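Where Does Khaki Come From?

Khaki is the name of a color and also the name of a kind of cloth. People wear it to school, to work and on long walks.

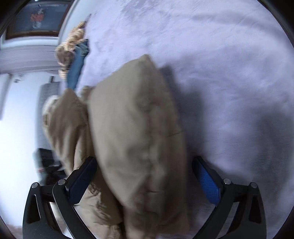 Raili Kemppainen wrote to us from Ellwood to ask why a plain brown color has such an unusual name, and whether it was named after a place. It was not. The word came into English from India, where people speaking Urdu used it to mean "dusty" or "the color of dust." Urdu had borrowed it from Persian, in which "khak" means dust or soil.

Why would anyone want dusty clothes?

In the 1800s many British soldiers wore bright red coats. Red was easy to see from far away, and white trousers showed every bit of dirt. In the 1840s some soldiers in India began to wear cloth the color of the ground. Early khaki cloth was sometimes dyed with things people had nearby, such as mud, tea or plants. These dyes did not always last. After a few washes, two shirts from the same pot could be different colors.

Later, dye makers found ways to make the color stay. By the early 1900s armies in many countries had khaki uniforms.

What is the cloth made of?

Khaki cloth is often cotton twill. Twill is a way of weaving. The threads cross over each other in steps, and this makes slanted lines on the cloth - look closely at a pair of jeans and you will find them there too. Twill is strong and does not tear easily.

Is khaki always the same color?

No. Some khaki is pale like sand, some is nearly green, and some is a darker brown. Folds change how it looks as well. The side of a fold that faces away from the light looks darker, even though the dye is the same.

Try it yourself

Ask an adult for an old piece of white cotton and 4 tea bags. Let the tea bags sit in a bowl of warm water until the water is brown, then take them out. Put the cotton in for an hour, rinse it and hang it up. Wash it the next day and see how much of the color is left.

Get a new explainer every month! Ask a grown-up to sign up for our newsletter.

More to read
Why are jeans blue?
How does a loom work?
Where does wool come from?
What is a button made of?

Contact us | Copyright 2024 Londwood Children's Pages | Back to top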